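11월, 오전 10시 시작

부품 보관 구역 정리 2차. 지난번에는 서랍형을 비웠고 이번에는 노란 프레임에 투명 빈을 끼우는 정리대 차례. 목적은 두 가지: 체결류 재고를 실물 기준으로 다시 잡을 것, 라벨 규칙을 한 가지로 통일할 것.

## 출발 상태

- 재고표상 체결류 합계 3740개. 마지막 갱신이 언제인지 표에 안 적혀 있음.
- Rellach 납품분과 Meinecke 납품분이 같은 칸에 섞여 있었음. 나사산 규격은 같으나 머리 높이가 달라서 지그 조립 때 간섭이 난 적 있음. 분리 보관으로 변경.
- 라벨은 세 종류가 혼재. 손글씨, 열전사, 예전 Stunine 양식. 손글씨는 절반쯤 번져서 읽기 어려움.

## 빈 세척

빈을 전부 빼서 내용물을 트레이에 쏟고, 중성세제 푼 미지근한 물에 10분 담금. 이전에 알코올로 닦았다가 모서리에 잔금이 생긴 빈이 있어 이번에는 알코올 사용 안 함. 라벨 접착제 찌꺼기는 플라스틱 주걱으로 밀고, 남는 것은 식용유를 묻혀 불린 뒤 다시 세제로 씻음. 금속 스크레이퍼는 흠집이 남으니 쓰지 말 것.

건조는 뒤집어서 망 위에. 오전에 씻은 것은 점심 이후에 내부까지 마름. 수건으로 닦은 것은 보풀이 남아서 다시 헹굼. 다음에는 처음부터 자연 건조로.

프레임은 분해하지 않고 제자리에서 닦음. 칸막이와 가로대가 만나는 안쪽 구석에 먼지와 절삭유가 뭉쳐 있어 면봉으로 파냄. 큰 빈 두 개가 나란히 들어가는 칸은 가운데 세로 칸막이가 두꺼워서 솔이 양쪽으로 잘 들어감. 작은 칸 쪽은 솔이 안 들어가 면봉만 사용, 시간이 훨씬 더 걸림.
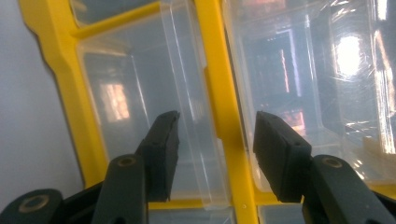
다시 끼울 때 주의할 점. 빈을 위에서 누르지 말고 앞쪽을 살짝 들어 뒤부터 걸 것. 위에서 누르면 한쪽만 걸린 채로 들어간 것처럼 보이고, 내용물을 채운 다음에 기울어짐. 이번에도 한 번 그렇게 끼워서 와셔를 바닥에 쏟음. 회수 후 자석 봉으로 바닥을 한 번 더 훑었는데, 스테인리스는 거의 안 붙으므로 빗자루로 따로 쓸었음.

투명 빈이라 내용물이 보인다는 이유로 라벨을 생략한 칸이 많았음. 조명이나 창 쪽 빛이 앞면에 비치면 속이 잘 안 보이고, M3과 M4 와셔는 어차피 눈으로 구분이 안 됨. 큰 빈도 예외 없이 라벨 부착.

## 계수

작은 나사는 무게로 환산. 낱개 10개 단위로 재서 평균을 내고 총중량을 나눔. 저울은 Zaltaten 탁상형, 영점은 트레이를 바꿀 때마다 다시 잡음. 와셔는 두께 편차가 커서 환산값이 실제와 어긋남. 한 칸을 손으로 세어 비교한 뒤 와셔는 전부 손으로 세기로 함.

| 항목 | 값 |
|---|---|
| 재고표 합계 | 3740 |
| 오늘 계수 완료분 | 1169 |
| 폐기 대상(녹, 나사산 손상) | 8 |

폐기 대상은 완료분 숫자에 포함하지 않음. 나머지 칸은 아직 트레이에 있으니 재고표와 비교하지 말 것. 지금 빼면 숫자만 보고 부족하다고 발주가 나갈 수 있음.

## 라벨 규칙

1. 첫 줄은 규격과 길이. 예: M4×12.
2. 둘째 줄은 재질과 머리 형상.
3. 셋째 줄은 납품처 약자. Rellach는 R, Meinecke는 K. M은 규격 표기와 혼동되어 제외.
4. 위치는 빈 앞면 왼쪽 위. 프레임에는 붙이지 않음. 빈을 옮기면 라벨도 같이 가야 함.

열전사 테이프 흰 바탕에 검은 글자로 통일. 투명 테이프도 한 장 뽑아 봤으나 뒤에 나사가 비쳐서 글자가 안 읽힘.

## 미결

- 남은 트레이 계수. 트레이마다 종이에 원래 칸 위치를 적어 두었으니 섞지 말 것.
- 큰 빈에 칸막이를 넣을지 여부. 현재는 긴 볼트를 눕혀 넣는데 길이가 다른 것끼리 섞임. 3 mm 폼보드로 시험해 보고 결정.
- 빈 여분 재고 확인. 잔금 간 것은 당장 쓸 수는 있으나 무거운 것은 넣지 않음.
- 재고표에 갱신 날짜 열 추가.

세제와 면봉은 싱크대 아래 칸에 되돌려 둠. 면봉은 거의 다 썼으니 보충 필요.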